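Über uns

Stemance testet Greifer, Arme, Kameras und Steuerungen. Für Leute, die so etwas kaufen müssen und keine Lust auf Prospekte haben. Sitz in Osgate, zweiter Stock über der Druckerei, Klingel klemmt, bitte anrufen.

Angefangen hat das Ganze als Nebenjob. Karthik Kodikara hat bei Armont Steuerungen in Betrieb genommen und sich jahrelang über Datenblätter geärgert, in denen die Wiederholgenauigkeit immer ohne Last angegeben war. Samah Tawfik kam aus der Bildverarbeitung und ärgerte sich über was anderes (Kameratreiber). Irgendwann gemeinsame Werkstatt, dann gemeinsame Firma. Seit September mit eigenem Logo, das alte war selbstgemalt.

Was wir machen: Vergleichstests. Gleicher Arm, gleiche Aufgabe, gleiche Teile, nur das Werkzeug vorne wird getauscht. Oder umgekehrt, Werkzeug bleibt, Steuerung wechselt. Jede Kombination läuft bei uns 100 Durchgänge, die Rohdaten kriegt der Kunde mit. Auch die schlechten Läufe. Gerade die.

Viel Zeit geht zur Zeit in Schiebeaufgaben. Ein einfacher Stab statt Greifer, keine Finger, kein Vakuum, nichts zum Einstellen. Klingt primitiv, ist aber eine gute Grundlinie: wenn eine Steuerung damit schon ruckelt, braucht man über einen teuren Greifer gar nicht erst reden. Außerdem sieht man Kalibrierfehler sofort, weil das Teil sich dann wegdreht anstatt geradeaus zu laufen.

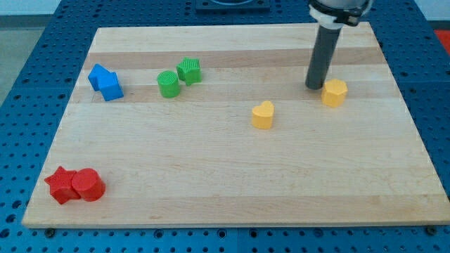
Schiebetest mit Stab: acht Formklötze in vier Farben auf dem Holzbrett.

Runde Teile und kantige Teile verhalten sich beim Schieben völlig unterschiedlich, deshalb mischen wir. Sterne sind am gemeinsten. Die Auswertung läuft über Akolgo, unser eigenes Werkzeug, noch nicht hübsch aber schnell. Wer mitlesen will bekommt einen Zugang.

Was wir nicht machen: Verkauf. Keine Provisionen, keine Partnerlisten. Leihgeräte gehen nach dem Test zurück, auf Kosten des Herstellers, steht so im Vertrag. Komplette Anlagen planen wir auch nicht, dafür gibt es andere.

Zum Ablauf. Mail mit Aufgabe und Teilen, gerne Musterteile per Post. Dann Angebot, dann Termin. Zuschauen ist erlaubt und sogar erwünscht, Kaffe ist da. Sonntag ist zu, auch wenn manchmal Licht brennt.

Tests im Raum 8, Büro gegenüber. Durchwahl Werkstatt 3030, bitte lange klingeln lassen, ist laut dort. Karthik macht Arme und Steuerungen, Samah Kameras und alles was mit Licht zu tun hat. Für Greifer einfach beide anschreiben, wer zuerst Zeit hat antwortet.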